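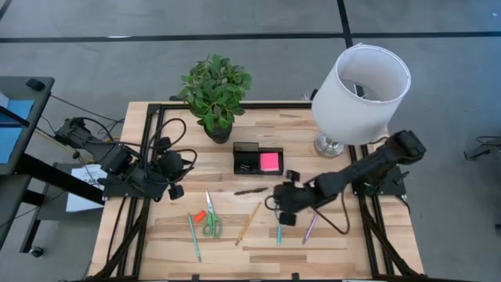 Pens, pencils, scissors and the Zustetti organizer on a butcher-block style top.

Reading time: 2 minutes

I have a soft spot for desk organizers, I'll admit it, and the Zustetti from Plalier is the one I keep coming back to. It's a plain black thing, a mesh cup with a long, low tray beside it, and it sits very happily next to a plant and a lamp without making the desk feel crowded. The cup takes the tall items — scissors, pencils, that ruler you never put back — and the tray is for sticky notes, clips and the eraser that always rolls away.

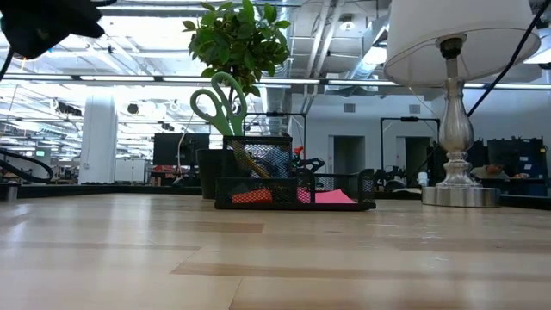
What fits where

Put the scissors in first, handles up, and let the pens fill in beside them. Sticky notes lie flat in the tray, and the mesh lets you see how many are left (I do love that). We've sold 1,640 of these through the Vainio shop since January, and people often come back for a second one for the kitchen.

As for scissors, I like a pair with green handles, easy to spot in a full cup.

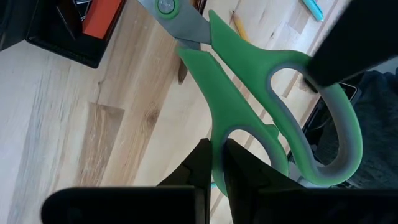 The gray lining inside the finger loops is a nice touch too, and the larger loop leaves plenty of space. Scissors are sold separately, and the organizer ships in 2 days.

Comments

Marnie: Bought one for my daughter's desk and now I want it back!

Aleksi Lindqvist: Does it come in white?

Tove R.: Mine holds 6 markers and my big scissors, no trouble.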